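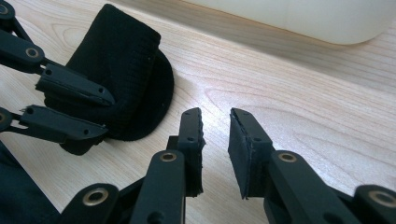 Progress report, Kundow tenant repair fund
November 14, 2019

We have spent 53 percent of the grant and closed 214 repair requests. I would be careful with that second figure. Emil Rainer went back through the Luik buildings and found that "closed" often means a phone call was returned. More than 200 households still report damp walls.

Dreltholm wants to extend its contract through May. Khôi Sầm is in favor – I am not convinced. Their last invoice lists sealing work at two addresses where the tenants say no one came. We have asked for dated work slips and are holding payment until they arrive.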